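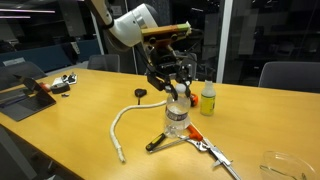 Bottle held by the cap during the cluttered-table task, Stundwood meeting room.

Kullen grasping study – minutes of the June working meeting
Thursday, 2:00 p.m.
Groups represented: Stundwood (arm and gripper), Llorente (policy training), Wolimton (evaluation)

1. Previous minutes
Accepted with one correction. The learning rate listed under item 4 applied to the second training run, not the first.

2. Data status
The training set now stands at 1,353 demonstrations after filtering. A further 385 were removed, mostly for dropped frames in the wrist stream or for gripper width readings that lagged the commanded value. Llorente asked that the removed episodes be kept on the server with a reason code. Agreed.

3. Cap grasp versus body grasp
Stundwood presented the comparison on water bottles. With the two-fingered gripper, closing on the cap gave a steadier lift than closing on the body when other objects were near the base. The body grasp needs clearance on both sides for the fingers, and on a table with rope, pliers and a saw lying about, that clearance is often missing.

Wolimton pointed out that the two conditions were not balanced for fill level. A partly filled bottle held by the cap can swing when the arm stops, and a fuller one may behave differently. The result is to be reported as preliminary until fill level is recorded for each trial.

4. Clear plastic
Depth readings on clear objects remain poor. The bottle label returns usable points, but the section below it takes on the color of the table and is frequently merged with the surface. The shallow bowl is worse. Llorente proposed dropping depth for this object class and relying on color input alone. Wolimton preferred to keep both and add a mask. No decision; both variants will be trained on the same split and compared at the next meeting.

5. Evaluation protocol
Test set fixed at 300 trials. Layouts will be drawn from 7 templates, with object positions varied within each. A trial counts as a success if the named object is lifted clear of the table, held for the full hold period and set down upright where the object has an upright pose. Contact with a neighboring object is logged separately – it does not fail the trial.

Long thin items such as the rope and the caliper have no upright pose. Wording for these to be added to the protocol.

6. Actions
Stundwood: add fill level to the trial sheet; recheck gripper width calibration.
Llorente: train the color-only and masked-depth variants; add reason codes to removed episodes.
Wolimton: circulate the revised protocol, including the rule for long thin items.

Meeting closed 3:10 p.m.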